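October 2018

Friday night, and the house is finally quiet. I meant to write this up on Wednesday while it was still fresh, but then there was the boiler man, and then there was the phone call with my brother that went on until nearly eleven, so you'll have to put up with me tonight, dear diary.

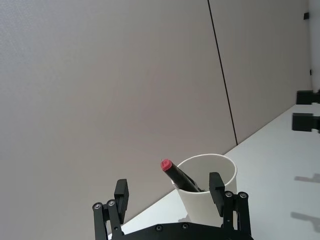 The choir has a new home! I still can't quite believe it after all those months of looking. We've been squeezed into the back of the Clavetti since May, in among the stacked chairs and the smell of onions (they were very kind to have us, and I will miss the soup), but last night we sang for the first time in the upstairs hall on Kairys Street, and oh, the sound of it. There's a high ceiling and an old plank floor and when the altos came in on the second verse I got goosebumps right down to my wrists. I looked over at Liis Lepik and she was grinning so hard she missed her entry, and she has never missed an entry in all the time I've known her.

It isn't perfect. The stairs are steep, and poor Walter had to stop on the landing to get his breath. The piano is a Zekitz, which I had never heard of, and two of the keys stick, both of them in the part of the keyboard we use the most, naturally. Liis thinks a tuner could put it right in an afternoon. The rent is 194 dollars a month, more than I'd hoped, but we have 1,000 put by from the summer concert and that will see us through the winter if we're sensible and don't go buying new folders again.

We start at 7 from now on. I know the sopranos wanted it later, but some of us have early mornings, and I like getting home while there's still a bit of evening left to sit in.

We spent the first hour on the Christmas program and the rest on that Ruden piece, the one with the long humming section in the middle. I've been practicing it over the dishes and I thought I had it cold, but it's a different animal with thirty people breathing around you. The basses keep wanting to rush. I do too, if I'm fair about it, I get excited and off I go. Liis made us sing it through once with our eyes closed and it was so much better that I wish we could do the concert that way.

Mom would have loved that hall. She used to say she only went to church for the echo, and I thought of her during the quiet bit and had to look hard at my music for a while.

Must remember to bring the pencils next week, and a cushion, those benches are brutal. Also call Walter and see whether he'd like a ride. Tea now, then bed, and the dishes can wait until morning.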